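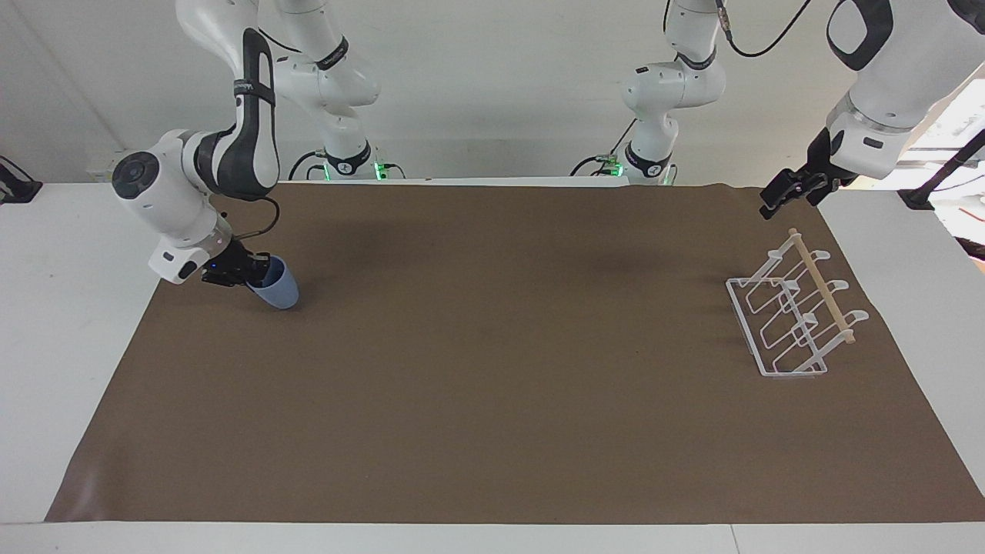
How to remove tea stains from cups

Tea leaves a brown ring inside the cup, and normal washing does not take it away. At Skurnwood we do it like this.

1. Put one spoon of baking soda in the cup.
2. Add a little warm water and stir to a paste.
3. Rub the ring with a soft cloth -- not with steel wool, it scratches the glaze.
4. Wait ten minutes, then rinse well.

For old stains, repeat the next day.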